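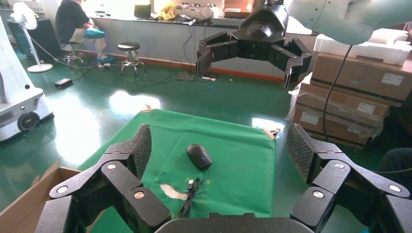

Morkis

Morkis is a sound and light installation in the former grain terminal at Pukport. It occupies the ground floor and three of the storage cells of the old building and is made up of hanging metal tubes, lamps and loudspeakers. It was commissioned by the Dizon Gallery in Plullstead and opened to the public on January 20, 2023. Planned as a temporary work for one summer, it was later kept on as a permanent exhibit.

Name

The word "Morkis" was painted on a beam above the loading door when the terminal was surveyed for the project. It is thought to be the name of a grain merchant or of a ship, but neither has been found in the port records. The beam is still in place and the lettering has been left unrestored.

Background

The terminal at Pukport was built for the storage and loading of wheat and barley. It closed when grain handling moved to a deeper harbour further along the coast, and the building stood unused for many years. The machinery was removed and sold, apart from one bucket elevator that was too large to take out through the doors.

The Dizon Gallery had been looking for a second site because the ceilings at its Plullstead building were too low for suspended work. It took a lease on the ground floor of the terminal and asked for proposals that would use the height of the cells. The proposal that became Morkis was chosen because it needed no new openings in the concrete, which the heritage listing did not allow.

Description

The installation uses 600 aluminium tubes of different lengths, hung on steel wire inside three of the cylindrical cells. The cells are 37 metres high. The tubes begin just above head height and continue to the top of each cell, with the longest near the floor and the shortest near the roof.

Small electric strikers tap the tubes in sequences that change with the wind speed measured on the roof. In still weather there may be long gaps between notes. On windy days the sound is close to continuous, and the lower tubes can be heard from the wharf.

The lighting is kept low. Each cell has a ring of lamps at the base and another halfway up, and these brighten slowly when a tube near them is struck. Two of the cells are lit in amber and the third in pale blue. Visitors walk through the cells in a fixed order and leave by the former weighbridge office, where there is a bench and a printed account of the building's history.

The concrete cells have a very long echo, and the tuning of the tubes was altered after the first tests because neighbouring notes ran together. The final tuning uses five notes spread over several octaves.

Construction

The tubes were cut and tuned in a workshop at Plullstead and brought to Pukport by road. Hanging them took longer than planned – work at height had to stop whenever the wind rose, and the opening was put back from December to the following month. The wires are fixed to a steel frame resting on the rim of each cell, so that no bolts pass through the original walls.

Opening and reception

Admission on the first weekend was by free ticket, with no more than 70 people allowed in the building at one time. Demand was high enough for opening hours to be extended into the evening for the rest of the summer.

Reviews were mostly favourable. Several praised the sound in the third cell and the decision to leave the concrete bare. Others found the amber lighting too warm for the building, and there was some criticism of the short time visitors were given in each cell. Residents of the nearest street complained about noise at night, and the strikers are now switched off when the building closes.

Later changes

After its first summer the gallery extended the lease and made the work permanent. The changes included a ramp at the main entrance, handrails in the passages between the cells, and a quiet hour each week when the strikers run at half strength. Tubes that had worn at the striking point were turned so that an unmarked side faced the striker.

A companion work, made from offcuts of the same tubing, hangs in the stairwell of the Dizon Gallery in Plullstead. It has no motors and sounds only when moved by hand.

Access

The terminal is a short walk from the Pukport ferry stop. The installation is closed during storms and for annual maintenance in winter. Children may enter with an adult. Ear protection can be borrowed at the entrance, and the first cell can be seen from the doorway by visitors who do not wish to walk the full route.

See also

Sound art
Wind chime
Adaptive reuse
Grain elevator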